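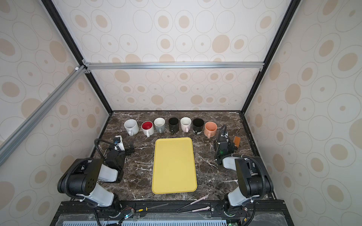

Home Talks Notes Contact

Floor Baert, March

Notes for Thursday, the short version. Koen has the clicker.

Open with the number. We logged 2841 demonstrations and kept 2218. Pause here and let them wonder what the others looked like.
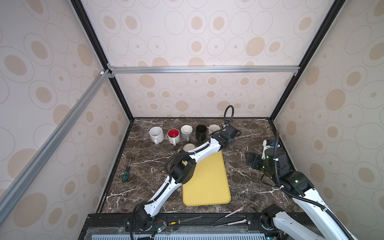

Labeling was the part I'd budgeted an afternoon for. Skerker, our segmenter, cuts each run wherever the grippers slow down, and human operators slow down all the time, mostly to think. Point at the left arm up by the back mugs and ask the room whether that's a grasp or a hesitation. Take two guesses. Skerker had a third.

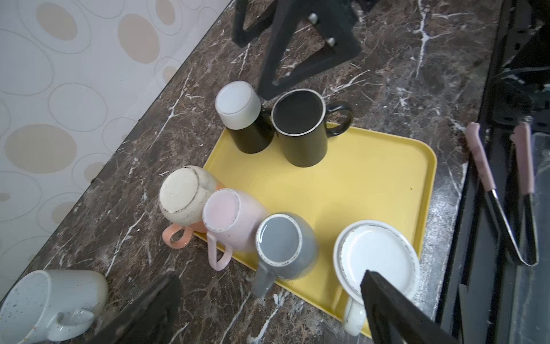
Did the extra 300 runs help? A little, mostly on handles, and far less than throwing out the bad ones did.

Skip the loss curves unless Van Beek people are in the front row. If they are, apologize and show all of them. 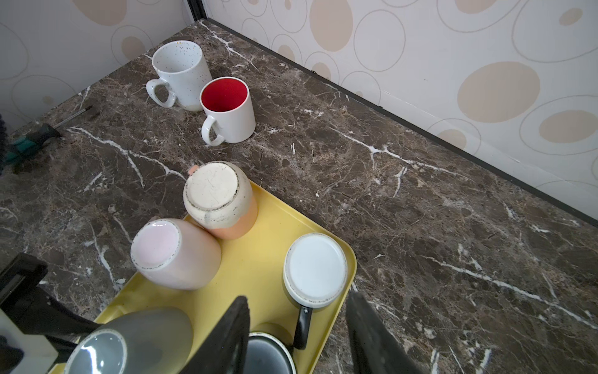
Oanh Nghiêm thinks we should have stopped at 200 and spent the rest of the month on better cuts. Say so out loud, she'll be in the audience.

Last slide: thanks, code link, sit down.

Comments

Gerrit Van Acker: Is Skerker open yet?

Milan Koster: The link on the last slide goes to your calendar.

Floor Baert: Fixed. Sorry to everyone who booked me.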